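How to Read an Election Poll Without Ruining Your Evening

A new poll lands, your candidate is down 2, and your brother-in-law is already texting. Put the phone on the counter and work through these steps first.

Step 1. Find the sample size. It lives in the small print at the bottom. A statewide poll of 300 people has a margin of error wide enough to park a campaign bus in. A poll of 2,715 is a sturdier thing, though still capable of embarrassing everyone involved.

Step 2. Check who was asked. "Adults" includes people who will spend Election Day at the lake. "Likely voters" is better, but every pollster has a private recipe for "likely" and guards it like barbecue sauce. 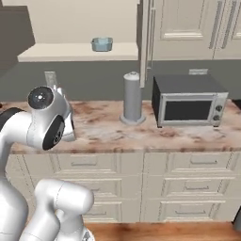 Movulmont wrote in to object that registered-voter polls are perfectly good in June, when hardly anyone knows yet whether they'll vote. Fair enough. Use registered voters early and likely voters once the yard signs are up.

Step 3. Apply the margin of error to both candidates. If it's plus or minus 6 points and the gap is 2, the headline should say "Close Race." It will say "Surge."

Step 4. Look up who paid. Campaigns do commission honest polls. They also keep the gloomy ones in a drawer.

Step 5. Compare it only with earlier polls from the same outfit. Lining up one firm's June number against another firm's September number tells you mostly that there are two firms.

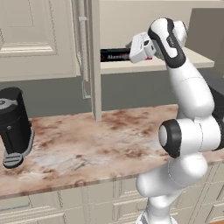
Robotic arm by an open upper cabinet, computer rendering.

Step 6. Add it to an average and go make dinner. If the average hasn't moved, neither should your blood pressure. Your brother-in-law can have his reply in the morning.

Updated Friday, September 11, 2020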